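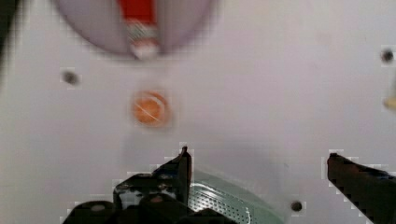
Table 2, November, 9:40. Bowl with the red one in it, orange disc still out on the white.

Sorting and putting-away, small items. Arwel's method, my notes. Ashraf L. asked me to write down what I think as well as what we did, so he can't complain about the tone.

The claim, as I understand it from Arwel's one-pager: if every small loose item on the bench goes into a shallow bowl before anything else is done, the bench gets cleared faster and fewer things go missing. Bowl first, sort later. He says he got this from his time at Kondberg, where they did it at every shift change. I have no way of checking what they did at Kondberg and neither has he at this point.

My problem with it is that a bowl is where small things go to be forgotten. We had one by the sink for most of last year and what came out of it in the end was a pile of stuff that had been reordered twice.

Setup. White top on table 2, pale lavender bowl toward the back. Long items and flat items mixed. No lids, no dividers. Arwel wanted the deeper Omance bowl, I said no, if you can't see in from where you stand then it's a bin.

Notes as I went:

Long things do not sit well in a round bowl. The red one lies right across it with the white tip down at the near rim. Fine with one item. With four or five they'll bridge over each other and the first knock puts them on the floor. A tray would do this better and we own trays.

Flat discs are the opposite case. On this top they're a nuisance to get a fingernail under, and I found myself sliding them to the edge of the table to pick them up. If sliding to the edge is part of the method then it ought to be written in the method. Hajar says she presses one side down and it tips up. Tried it, works maybe half the time for me. Her nails are longer.

The holes in the table top. I've complained about these before. Small parts roll to them. Nothing we're sorting this week will go through, but the Cadutau washers will, and the sheet says "all small items." So either we plug the holes or the sheet says something narrower. Lucía has a bag of black plugs from the old table that may or may not be the right diameter. She's going to measure. I'd rather have white ones so we can see what's on the bench and what's a plug, but I'm not going to hold things up over that.

Light is poor at that end in the morning. Lavender bowl on a white top under cold light, the rim is harder to see than it should be. Pale yellow pieces are bad too, I walked past one twice. A dark mat under the lot would sort it out. Arwel says a mat is one more thing to clean.

Timing. Arwel's number for his way is 108 seconds, mine for doing it straight into the drawers is longer. He timed his own and he'd laid out the items himself, so he knew where every one of them was. I don't count that. Ashraf A. should do both, cold, with somebody else laying out.

Also the 108 stops when the bowl is full. It doesn't include emptying the bowl. I asked about this and was told the emptying "happens anyway." It happens anyway in my version too, it's called putting things in the drawer.

Where I'll give him something: the bench was clear enough to wipe early on, and that does matter when the next person is waiting for it. Hajar liked that part a lot. If the point is a clean table for the next user, say that on the sheet and drop the part about things going missing, which we have no evidence for in either direction.

To do
Ashraf A. to run both ways, Lucía laying out
plugs, Lucía
find a tray, the Amrani one if it's still in the cupboard
emptying time to be included from now on, please
rewrite "all small items"

Label on item 1773 is coming up at one corner, needs redoing before it goes back in the drawer.

Later, 15:20. Plugs are too small. They drop straight through.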